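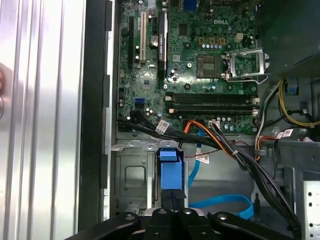 Tovberg PG-44 Two-Finger Parallel Gripper

Order code: 2641
Status: in stock, configured to order

Overview

The PG-44 is an electric parallel gripper for light assembly, disassembly and lab handling work. It fits small and medium collaborative arms and is supplied with a finger set, a wrist camera bracket and a controller cable. The body is narrow enough to enter open enclosures, and the fingers can be swapped without taking the gripper off the arm.

Most customers buy it for parts sorting or machine tending. A growing share use it for taking apart electronic equipment, where the loads are small but the space is tight and full of loose cable. The comparison notes further down this page were made on that kind of work.

Specification

Type: electric, two-finger, parallel stroke
Stroke (total): 44 mm
Grip force: 5 to 60 N, set in software
Gripper mass without fingers: 1000 g
Repeatability at fingertip: 0.05 mm
Supply: 24 V DC, 1.5 A peak
Communication: Modbus RTU or digital I/O
Mounting: four-bolt flange, 50 mm pitch circle
Ambient temperature: 5 to 45 °C
Finish: matte black
Protection: IP40

The payload of the arm must cover the gripper, the fingers, the camera and bracket, and the part. A full set with long fingers and camera comes to 1231 g. On arms rated for 3 kg this leaves enough for drives, cards and small power supplies. Check the arm maker's chart for offset loads before ordering long fingers.

Finger sets

FS-1, standard. Flat faces, 20 mm wide. Supplied with the gripper. Suited to boxes, trays and drive carriers.

FS-2, long. As FS-1 with 35 mm more reach. Grip force is limited to 40 N in software when this set is selected.

FS-3, narrow tip. 6 mm wide at the tip. For connectors, latches and levers. Not for lifting parts above 300 g.

FS-4, soft face. Replaceable rubber pads. The pads wear; see Service.

All sets use two screws per finger. Tighten to 2.5 Nm. Do not use thread lock on the finger screws.

Comparison notes

Our applications engineer, Lyle Ridgeway, compared the PG-44 with two other grippers on opened desktop computers. The arm, wrist camera and controller were the same throughout. The other units were a Daltero suction and finger hybrid and a Haleck three-finger adaptive hand. Each gripper was driven by hand control first and then by taught positions.

The tasks were to open and close a processor socket lever, release a memory slot clip, unplug a SATA connector, operate a drive latch and move a cable bundle aside without snagging it.

Socket lever. The PG-44 with FS-3 tips opened and closed the lever from taught positions. The approach has to come in from the side of the lever, and the wrist must stay level, or the second finger passes too close to the contacts. We recommend a keep-out volume over any exposed socket. The Haleck hand could move the lever but needed more clearance than the enclosure gave when the power supply was left in place. The Daltero was not suited to this task.

Memory clips. Both the PG-44 and the Haleck could press the clip. The PG-44 did it with the fingers closed, using one tip as a pusher. Force limiting has no effect in this mode, as the load is along the finger and not across it. Use the arm's own force limit.

SATA connectors. Results depended on the connector type. Plain connectors came out with FS-3 at 25 N. Latching connectors need the metal tab pressed before pulling, and a parallel gripper must hold the connector across the tab to do this. Where a neighbouring cable lay against the tab, the PG-44 could not get a clean grip and the cable had to be moved first.

Drive latch. No difficulty with any of the three. FS-1 was enough.

Cable bundle. The Haleck did best here. Its fingers wrap the bundle and hold it without a hard pinch. The PG-44 with FS-4 pads moved the bundle at 10 N, but it tended to roll out of the grip on long moves. FS-3 should not be used on cables – the tips are narrow enough to mark the insulation.

Customers whose work is mainly loose cable should consider a multi-finger hand. For latches, levers, connectors and flat parts, the PG-44 is the simpler unit to teach.

Wrist camera position

The bracket holds a small camera behind the gripper body, looking along the fingers. Two positions are available.

High position: a wider view of the work, with the finger mount in the lower part of the picture. Useful for finding parts and for checking that the fingers will clear the side walls.

Low position: closer to the tips, with less of the work in view. Useful for the last part of an approach. The lens is more exposed in this position and has been knocked by drive cages in our own tests.

Bare aluminium and plated steel reflect the light strongly. Fixed exposure gives steadier results than automatic exposure when the wrist moves over a shiny panel. Ring lights fixed to the wrist made reflections worse, and we no longer supply one. A diffuse lamp above the bench is preferred.

Matte black fingers against black cable give poor contrast. If your software tracks the fingertips, fit the white tip markers (order code 2641-M).

Controller

The gripper is supplied with the Bermúdez C2 controller or can be driven directly from the arm's tool port. The C2 stores 16 grip settings and reports finger position every 10 ms. Direct connection is limited to open, close and one force setting on most arms.

In the comparison above, the C2 was used for all PG-44 work. Delay from command to first movement was almost 44 ms, measured at the finger. Through the tool port it was longer and varied with the arm's load on the bus.

Firmware from June onwards adds a slow-close mode, which is recommended for FS-3.

Service

Clean the guide rails every three months, or monthly in dusty equipment. Used computers carry a good deal of dust and it collects behind the finger carriers. Use a dry brush. Do not use compressed air on the rails.

FS-4 pads should be replaced when the pattern is no longer visible. They are sold in packs of ten.

The warranty is 24 months and does not cover bent finger tips.

In the box

PG-44 gripper
FS-1 finger set with screws
Camera bracket, without camera
Controller cable, 3 m
2.5 mm and 3 mm hex keys
Printed mounting sheet

Questions about arm compatibility and loan units go to Thulani Pretorius in technical sales. Loan units are sent with FS-1 and FS-3 fitted cases and must be returned within 21 days.

Page revised September 19, 2023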